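# Skemness review: a read-later app that stays out of the way

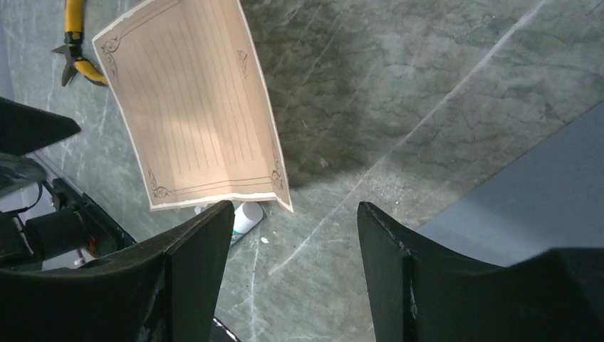
*Decorated paper with ruled lines.*

I moved to Skemness in April after my old bookmarking service started putting suggested stories above my own list. I had 1,691 saved articles to bring over. The import took one file and finished while I was making lunch, and 7 links came through with no title. I fixed those by hand.

Saving works the way you'd expect. There is a browser button, a share option on the phone, and an email address you can forward links to. The browser button is quick. The phone option adds a pop-up asking for a tag, and there's no setting to turn it off. I tap past it every time.

## Reading

Text view is the best part. Fonts are limited to four, margins can be changed, and the app remembers your place between devices. Long pieces with footnotes are handled well, and tapping a note opens it at the bottom of the screen. Tables are another matter. Anything wider than the phone gets squeezed until the columns overlap, and I end up opening the original page.

Videos are saved as links only. If you keep a lot of video, Pondik does that better, though its text view is worse and it has no highlights on the free plan.

## Search and tags

Search covers the full text of everything you save, even on the free plan. With nearly 200 tags carried over from the old service, I expected the sidebar to be slow, but it scrolls fine. Merging two tags is only possible on the web version.

## Offline

The phone app keeps your newest 307 articles on the device. I don't know why it's that number, and the help page doesn't say. Older ones need a connection. I'd like to be able to choose, particularly for flights.

## Price

The free plan has search, tags and text view. The paid plan adds highlights, notes and a permanent copy of each page. I paid for a year, mainly for the permanent copies. Two of the sites I read have already taken down older posts, and my copies still open.

**Good:** text view, full search, easy import

**Bad:** wide tables, the tag pop-up, fixed offline limit

Tested on an Android phone and a Windows laptop. I haven't tried the iPad version.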